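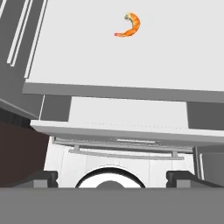 *Wrist view, fingers open. Target is the orange one.*

**Re: Fridge task, hand control or remote? (Plasach sim, one arm)**

### gritbin

I've been collecting demonstrations for the fridge task in Plasach and I'd like opinions before I sink another month into it. The job is to get the shrimp off the shelf and into the drawer. A child could do it, and a child would be cheaper.

I've been driving the arm from a keyboard and a six-axis puck, mostly from the wrist view. It's fine for the approach. Then you arrive over the shelf and have to judge depth on a large pale surface with nothing on it but a curled crustacean that casts next to no shadow. I come in high and close on air, or I come in low and lean on the shelf.

At the end of December I had 4 usable demos from one long evening. The rest were me learning where the shelf was.

So do I stay with the puck and get better at it, or buy a leader arm (the small kind you hold and the sim arm copies) and start again? I've seen the Hinojosa one recommended, mostly by people who have already paid for it.

### mothballed_mitre

Leader arm. Next question.

Less glibly, the puck teaches your policy to move like someone using a puck. One axis, pause, another axis, pause, small twist, pause, regret. Train on that and you get a robot that stops for a think every few centimetres. I had one that hesitated so convincingly a visitor asked what it was deciding.

### tallowby

Disagree, and I own the Hinojosa.

It's lovely on a table. Inside a fridge you have to get your own elbow round a door that isn't there. Your real arm is in open air, the sim arm has a side wall, shelves and a door full of bins to avoid, and you only find out they've met when the sim arm stops and yours keeps going. With no force feedback you then have two arms with different ideas, and the moment they agree again is quite exciting for anything on the shelf.

The puck is slow but at least you only ever hit things slowly.

### mothballed_mitre

That's a clutch problem. Let go of the clutch, shift your hand, take hold again.

### tallowby

Yes, and then you have a pause in the data. Which was your complaint about the puck.

### gritbin

I'm enjoying this but would like to keep the shrimp at the centre of things.

Side camera might help people see the reach I'm on about:

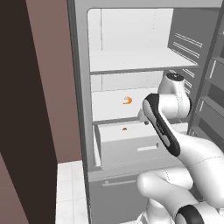
*Side camera, drawer part way out. Gripper at the middle compartment, shrimp still to its left.*

The elbow sits out by the vent slats and the forearm comes down and across. Anything I do at the wrist swings the elbow somewhere, and the elbow has fewer places to go than I'd like. The small red thing in the drawer isn't the target, but I'd prefer not to land the shrimp on it either.

### ianozie_plist

Ibrahim here, from the Plistthorpe group. We ran something close to this last year, so a few notes, offered without charge and worth slightly more.

First, you don't say which camera the policy will see. If you're driving from the wrist and training on the side view, you are making choices from things the policy can't look at. It'll copy the move and miss the reason. Drive from whatever it will have.

Second, your depth trouble is a wrist camera trouble. On that view you have a nice straight front lip on the shelf. Use it. Bring the fingers to the same place against the lip each time, then go forward, then down. It's dull and it looks like parking, but the demos come out alike, and alike is what you want at the beginning.

Third, the drawer. Do you open it first or second?

### gritbin

Both. I mean in different demos. I thought variety was good.

### ianozie_plist

Variety in where the shrimp is, yes. Variety in the order you do things, when you have so few demos, gives you a robot that starts for the drawer, remembers it was after the shrimp, and ends up pointing between them. Ours did this for a week. We called it "the waiter".

Pick an order and stick to it. Add the other one later if you need it.

### mothballed_mitre

Drawer first, surely. Otherwise you're holding a shrimp in your only hand while looking for the handle.

### tallowby

For once, agreed. I'll be writing to my family.

### puddlegauge

Lurker, first post. Can I ask why anyone is doing this by hand at all? It's a simulator. It knows where the shrimp is. You could write a script that goes to the shrimp, closes, lifts and puts it in the drawer, and leave it running overnight while you see your friends.

### mothballed_mitre

"Friends" is a different board.

### zpacheco

Hello puddlegauge, it's a fair question and I've tried it. I wrote the scripted version for this sort of layout and left it going. It made 3951 attempts and I was terribly pleased until I watched some.

The script has perfect knowledge, so it never looks, never corrects and never comes in a bit wide and nudges over. The policy trained on it was superb until it was a thumb's width off, and then it had no idea what to do, having never once seen anybody be a thumb's width off. It closed on nothing and carried the nothing carefully to the drawer.

People driving by hand are sloppy in useful ways. Gritbin's near misses, the ones being thrown out, may be the best part of the set, so long as they end in a proper grasp.

### gritbin

I have been deleting those.

### zpacheco

I'm so sorry.

### puddlegauge

Could you not script it and add wobble?

### zpacheco

You can, and it helped me a bit. Random wobble isn't the same as somebody's mistakes, though. People miss in particular directions (I miss to the right, always, ask anyone at the Cillolham meet-up) and they recover in particular ways. I'd do a mix now: script the drawer, hand-drive the shrimp. The drawer has one handle in one place and doesn't deserve your evening.

### tallowby

Not convinced about mixing. You'll have a join in the middle where the motion changes character. Smooth confident drawer, then the puck.

### zpacheco

There's a join, yes. I slowed the script down until it moved about as badly as I do, and stopped seeing it in the results. I can't promise that's why.

### ianozie_plist

We'd cut it in two at that point and train two skills. But I accept that's a matter of taste, and of how many machines you have.

### gritbin

Right, I've had a go. Lip trick first, wrist view only, drawer left out of it so I could just practise the reach. The side camera was only there so I could check afterwards and feel bad.

The forward-then-down business is much better than the diagonal swoop I was so proud of. It does tend to leave me short of the shrimp and a bit low, so I'm doing a small lift at the end, which I suppose is now part of my style. From the other side:

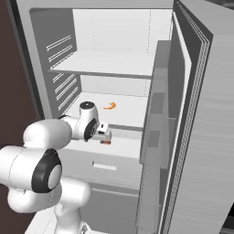

### mothballed_mitre

Your elbow's facing the camera like it wants a word. I'd try starting the arm from a different pose, so the long link goes in straighter and the wrist has less to sort out at the end.

Still think you'd do this in half the time with a leader arm.

### tallowby

He'd do it in half the time and spend the other half resetting the shrimp.

### ianozie_plist

Leave the start pose alone until you have a batch. Change it now and you'll have two kinds of demo again, and we've been through that with the drawer.

I'd also roll the target about a bit between runs. A curled thing has a good way and a bad way to be picked up. If the tail always points the same way your policy will learn one wrist angle and hold it like a grudge. Turn it by a fair amount each time and make yourself line the fingers up across the body.

### gritbin

How do you turn it? I've been using whatever pose the reset gives me.

### ianozie_plist

There's an object pose setting in the reset options. Give it a range for yaw and leave the other two at zero, or it'll drop the thing on its nose and you'll spend the first part of each run waiting for it to settle.

### puddlegauge

How many demos is enough? I keep seeing different answers.

### mothballed_mitre

2000.

### tallowby

That figure is from a different task with a different arm, and you know it is.

### zpacheco

I had something that mostly worked with far fewer, by doing a small batch, training, watching where it failed and then collecting demos that begin from those failures. Put the gripper where the policy got stuck and drive it out from there. It's dreary work but each one counts for more than another clean run from the start pose.

### gritbin

All right. For the record, here's what I'm doing, so that you can all tell me I misheard:

1. Drive from the wrist camera and train on the wrist camera.
2. Drawer first, always, scripted slowly.
3. Line up on the lip, go forward, then down. Lift if short.
4. Yaw range on the shrimp.
5. Keep the near misses if they end in a grasp.
6. Small batch, train, collect from wherever it gets stuck.

Not buying the Hinojosa yet. I may borrow tallowby's.

### tallowby

You may not.

### mothballed_mitre

Number 2 will bite you. Otherwise fine.

It's a prawn, by the way.

### gritbin

The asset is called shrimp and I'm not renaming it this far in. First batch tonight, roughly 5 o'clock until the puck or I give out. Will post the failures.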